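Equipment Planning Officer (fixed term), Tondthorpe

Pernarus is looking for an Equipment Planning Officer to join its household robotics team in Tondthorpe. The post is part time, three days a week, for 12 months in the first instance. Pay is £810 a month before tax.

The team trains two-armed robots to do ordinary jobs in ordinary rooms: clearing a table, opening packaging, handling leads and plugs, putting things back where they belong. We have 2 robots in daily use and plan to buy more before the end of the contract. At the moment the engineers do the ordering themselves, between other tasks, and it shows in the spending. We want one person to take it over.

What you will do

You will keep the equipment list and the budget that goes with it. You will get quotes, compare them, raise orders and chase late deliveries. You will work out what each robot costs us over a year, including grippers, cables, spare parts, servicing and insurance, and put those costs in a form the managers can read. You will also buy the everyday items the robots practise on. These are cheap one by one but they wear out, and we have never budgeted for them properly.

Our arms are leased through Van Leeuwen and the lease comes up for renewal in June. Your first large piece of work will be a paper setting out whether we should renew, buy outright or go to another supplier. Stock and orders are kept in Loser, our in-house purchasing system. We will train you to use it.
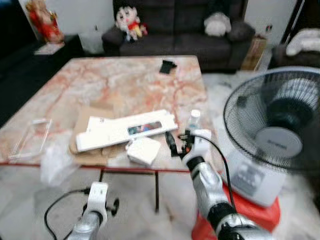
Do I need a background in robotics?
Experience of buying or budgeting for equipment of any kind matters more to us, and the engineers will explain the technical side as you go.

What we are looking for

You should have at least 2 years' experience in purchasing, stores, facilities or a similar job. You need to be comfortable with spreadsheets and able to write a short, clear report. You should be willing to ring a supplier and ask for a better price. Knowledge of lease agreements would help - so would having worked in a workshop or a lab - but neither is essential.

Most of the work is done on site, as you will need to check deliveries and see how the equipment is being used. One day a week can be worked from home once you have settled in.

How to apply

Send a CV and a covering letter of no more than one page to the Pernarus office in Tondthorpe, marked "Equipment Planning". In the letter, tell us about a purchase you planned and what you would do differently now. Applications close on 30 April 2021. Interviews will be held by video call, and we will reply to everyone who applies.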